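Kitchens > Colour and Decorating > Pastel appliances, yes or no?

Posted by Efren Tiongson, 7 Aug 2021

Right, I need opinions before I do something rash! We're redoing our kitchen (1930s semi, north facing, gets its light in the afternoon if it's lucky) and I have completely fallen for the rounded, old-style pale blue look. Walls would be Tosness, the chalky off-white, with a darker teal on the woodwork. My other half thinks we'll be sick of it in two years. Has anyone lived with a coloured kitchen for a good long time?

mapleandrye wrote:
Do it! We painted ours duck egg in February and I still grin when I come down in the morning. Tosness is lovely but it does go a bit grey in a dark room, so get a tester and paint a big sheet of lining paper. Move it about the room for a few days before you commit.

oldpantry63 wrote:
I'm going to be the grump. Paint is cheap and you can change it in a weekend. A coloured fridge costs a fortune and then every other colour in the room has to get along with it. I'd put white appliances in and do the cupboards blue.

mapleandrye wrote:
@oldpantry63 but white appliances are so dull!! Blue gets along with nearly everything. Wood floor, cream, mustard, even red in small amounts.

oldpantry63 wrote:
Tell that to my sister-in-law and her mint green cooker. She spent 80 quid on tea towels trying to make it match.

hobnail_jo wrote:
Ha, tea towels are half the fun. Efren, have you looked at the Akyol handles? Long plain ones, and they'd suit rounded doors much better than knobs. Mine came to about 40 pounds for the set. Hakance do something similar but I found the finish scratched.

Efren Tiongson wrote:
Ooh, hadn't seen the Akyol ones, thank you. I did get a quote of 931 pounds from Munadar for worktop and splashback, fitted, which seems fair? And I'm still leaning towards blue for the fridge, sorry oldpantry! I like them with bits and bobs stuck on the door as well. This is the sort of shape and shade I keep coming back to:

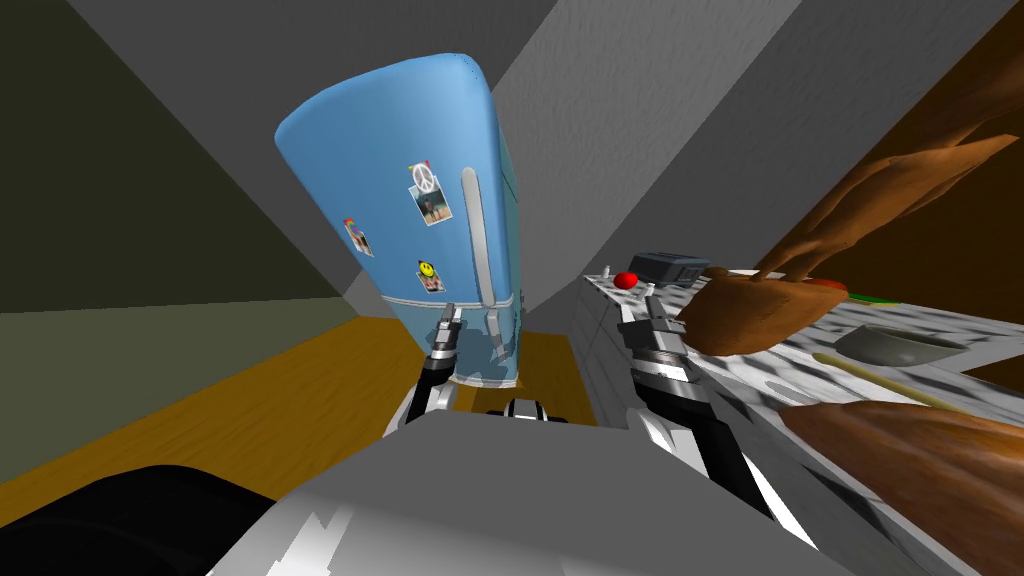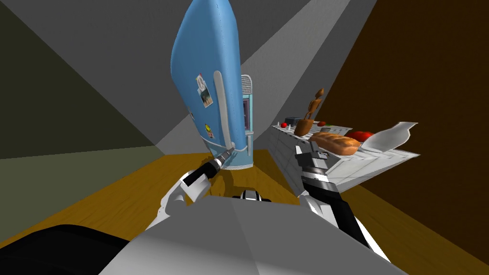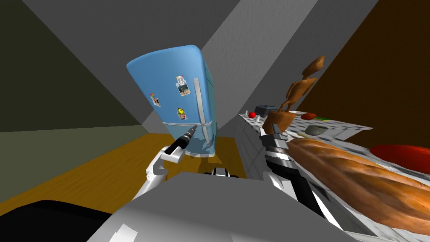

Pale blue with rounded corners, long handle on the right

hobnail_jo wrote:
Oh that's a gorgeous blue. I'd put teal on the window frame and leave the skirting plain.

oldpantry63 wrote:
Still a no from me, although I'll admit the smiley in the last one is cheerful. Ask Munadar if the quote covers taking the old worktop away. Ours didn't.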